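From: Angus Kinnear
To: Lenham Film Society list
Subject: Re: Spring programme, print of the Daher film

Regula Schnyder wrote:

> The distributor has come back to me about the Daher documentary.
> They can let us have it for one night in February, with English
> subtitles, but the fee goes up if we expect more than 3 screenings
> in the season from their list. Can you tell me what we agreed for
> Letier, and whether the hall is free?

Regula,

We agreed one screening of Letier and one of Mutano, so the Daher film makes three and we stay on the lower fee. Please get that in writing before we print the leaflet. Last year the rate changed between the phone call and the invoice.

The hall is free all month except for the two evenings the choir has it. Doors would be at 7 and the film at half past. Letier runs long, so I would like to drop the short before it and show that with Mutano instead. 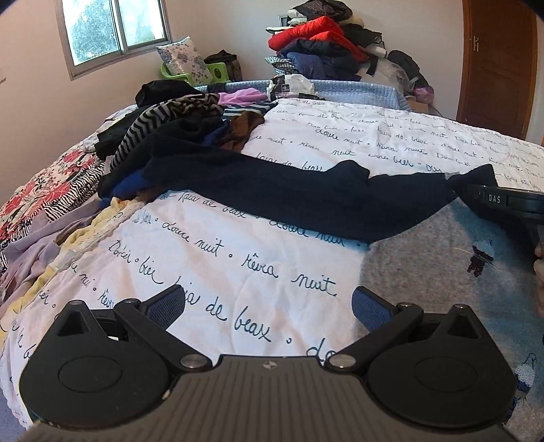
Do members need to book for the Daher night?

Seats are first come, first served for members, and guests should reserve by replying to me off the list.

We had 319 admissions over the whole of last season, and nearly half came to the subtitled films, so I am happy to put this one in the main hall. Tickets stay at £9 for guests.

One more thing on subtitles. The file we were sent for Mutano has them as a separate track, and the old player ignores it. I will bring my laptop and test it on the hall projector before the leaflet goes out.

Angus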